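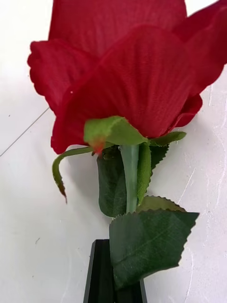
My aunt Chrysoula Alexiou kept the same bunch of flowers on her hall table for most of my childhood. They were made of cloth. On Saturdays she took them out to the back step, shook them hard, wiped each leaf with a damp rag and put them back exactly as they had been. I thought this was the saddest thing a person could do before breakfast. I now own a vase of fake roses myself and have come round to her way of thinking, with the zeal of anyone who has changed sides late and would like company.

The case against artificial flowers is made mostly by people who don't have to sweep up after real ones. We are told they are common, or morbid, or, worst of all, that they gather dust, as if the rest of the house did not. I have a bookcase that has been gathering dust since I bought it and no guest has ever called it dishonest.

What people really object to is the pretending. A real rose, the argument goes, is lovely because it dies. I have heard this said with great feeling by my friend Gudrun Amundsen, who has silk lilies in her bathroom and believes they don't count because of the steam. I put it to her that a real rose from a petrol station is also pretending. It has been picked, chilled, driven through the night, stripped of its thorns, dyed in some cases, and sold in a sleeve with a sachet of powder to help it look as though none of that had happened. By the time it reaches your table it has had more work done than a newsreader. 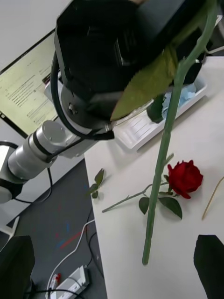 And then it droops. Everyone who has been given a bunch of roses knows the second Wednesday, when the water has gone the colour of weak tea and the heads have bowed, and the whole household walks past pretending that somebody else is in charge of them. You can't throw them out too soon, in case the giver calls round. You can't leave them, in case the giver calls round. I have known marriages with less tension in them.

There is the matter of money as well. I went into Grastgate in February, the week when every shop turns red, and found a single fresh rose at £9 and a cloth one, three doors down, at £2. The fresh one came with a ribbon. I asked what I would be getting for the other seven pounds and was told, quite kindly, "romance". I bought the cloth one and got the bus home.

I should be fair to the other side, if only because Mandla Venter will read this and he grows the things. Mandla's garden has real roses in it, with greenfly and black spot and a smell that comes over the wall at eight in the evening and makes you forgive him for the hedge trimmer. I would not swap one of those for 100 of mine. A rose on a bush in a garden is a different article altogether. My quarrel is with the cut one, which has all the upkeep of a pet and none of the loyalty.
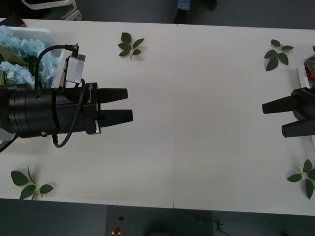 Is it rude to give someone artificial flowers as a present?

It depends on whether you say so. Handed over with a straight face, as something chosen, they are a perfectly good present, and a kind one for anybody with hay fever or a cat that chews. Handed over with an apology, they turn into a comment on how much you wanted to spend.

I tested this on my neighbour Fotini Athanasiadis, who is 95 and has been given every sort of flower by every sort of man. She took the rose, held it at arm's length and asked if it would go through the wash. I said I doubted it. She said her husband hadn't either, and put it in a jug on the windowsill — where it remains, in full sun, fading very slightly, as are we all.
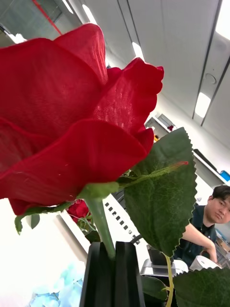
How do you clean cloth flowers without ruining them?

Start with a soft dry paintbrush, working from the middle of the bloom outwards, or a hairdryer on its cool setting held well back. Leave water for the plastic parts, and try any damp cloth on a hidden petal first in case the dye runs.

My aunt would have found the paintbrush fussy. She believed in a good shake, out of the back door, with the wind behind you, and her flowers saw off two hall carpets and the table they stood on. My cousin has them now. He keeps them in a cupboard and brings them out when the family visits, which I think is shabby of him, and I have told him so.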